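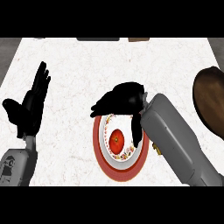
**Countertop sealing: revised guidance for the Umuslow units**

The sealing schedule for natural stone in the Umuslow kitchens has changed. The previous schedule called for resealing every surface once a year regardless of stone type or use. Carys Rees reviewed the maintenance records in July and found that the interval was too long for marble near sinks and too short for dense granite, where excess product had built up as a hazy film.

Resealing is now decided by test. Place a teaspoon of clean water on the stone, leave it for 4 minutes, and wipe it off. If the stone under the water has darkened, the surface is due. If there is no change, record the result and move on. Test next to the sink, next to the cooktop, and at one point well away from both. A surface that fails at any point is resealed in full. Spot treatment leaves a visible boundary on honed stone and is no longer permitted.

Surfaces must be dry before sealer goes on. Allow 24 hours after the last wet cleaning. Apply Vutel penetrating sealer with a lint-free cloth, working in sections no wider than an arm's reach, and remove all residue before it sets. Two thin coats are required on marble and one on granite. Keep the kitchen out of use overnight.

Sealer slows the absorption of liquids. It does not protect marble from acid. Lemon juice, vinegar, and most descaling products will etch a polished surface within minutes, sealed or unsealed. Etch marks are dull to the touch of light and do not respond to stain removers. Report them to Gwilym Edwards, who will arrange for repolishing. Do not attempt to buff them out with abrasive pads. Pads finer than 400 grit have also left swirl marks on two counters this year.

For daily cleaning, use a pH-neutral soap diluted as marked on the container. The Bowen spray issued last year is slightly acidic and should be returned to the supply room. Replacement bottles are available now, 64 in total, one per kitchen.

Completed test sheets go to Rhodri Maddocks. The new sheet has a separate line for each test point, and the old form will not be accepted after the current stock runs out.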